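Wanted: two or three people to help finish a robot that may never work

Shared workshop, Patville. Evenings, unpaid, tea supplied.

I am building a small wheeled machine that is meant to pick things up off a bedroom floor and put them where they belong. I have been at it long enough to have stopped believing most of what is written about home robots, and I would like some help from people who are equally hard to impress.

The project is called Yeoman. It began on my kitchen table and moved to the Ploltance workshop when the table was wanted back. At present it consists of a wheeled base that drives well, an arm that moves well if you don't hang much off the end of it, and a lot of software that I trust less than either. I have spent £811 on it so far. I mention this because the last person who answered one of my notices assumed there was a company behind it, and there isn't. Nobody is getting shares.

What we are doing this spring

Most of the work for the next few months is in simulation. I was against this for a long time. A simulated floor has no fluff on it, a simulated motor never gets tired, and I have seen too many smooth videos of machines that couldn't cross a real doormat. But Siiri Toom, who looks after the software side, wore me down by pointing out that I had snapped the same bracket twice trying out code that had never been run anywhere. So we now have a made-up bedroom, and the code has to behave itself in there before it goes near the arm.

The first job is a ball near a wall. It sounds like nothing. On the real machine, a ball near a wall is where I have lost most of my evenings: come in at the wrong angle and the gripper meets the plaster, nudge the ball and it goes under the furniture. Siiri's view is that the simulator will teach us how to approach it. Mine is that it will teach us how to approach a ball in the simulator. We would like someone to settle the matter with decent records. 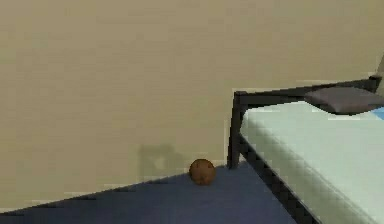 The simulated bedroom, with the ball on the floor near the bed.

The plan is 200 attempts in simulation and then 200 on the workshop floor, with the ball starting from matching places, and every attempt written down whether or not it flatters us. If the two sets of results look nothing like each other, we say so and I get to be unbearable for a while. If they match, I will apologise to Siiri in writing.

Who we are after

Someone who can write tidy Python and doesn't mind other people reading it. You needn't have worked on robots before.

Someone patient, to run the floor attempts and keep the log. This is dull. It means putting a ball down on a mark, pressing a button, writing a line, and fetching the ball. I'd like a person who would write "missed" when it missed, and not "nearly".

Possibly a third, if you are good with small mechanical parts. The wrist has play in it that I have shimmed more often than I care to admit, and I suspect the whole joint wants redrawing.

Enthusiasm is welcome in moderate amounts. If you are hoping to have a robot butler by the summer, I would suggest another hobby. If you have built something that didn't work and can explain why, please put that at the top of your message — I'll read it before anything else.

Practical matters

Two evenings a week would be ideal, one is fine. The simulation work can be done from home on your own computer, and an ordinary one should cope, though slowly. The floor work has to be done at Ploltance. Workshop membership is £59 for the season and I will pay it for anyone who sticks at it past the first month. Over-eighteens only, as there are power tools in the same room. There is a step at the door; tell us if that's a problem and we will put the ramp down.

All the code and all the results will be put up for anyone to use, with your name on them if you want it there.

How to reply

Leave a note for Sandra Birkett at the workshop desk, or write to her through the members' page. A few lines will do. Say which job you fancy and which evenings you can manage. Please don't send a CV. We'll ask you in to see the machine, and you can decide for yourself whether it is worth your time.

Posted 9 February 2022. Open until the places are filled.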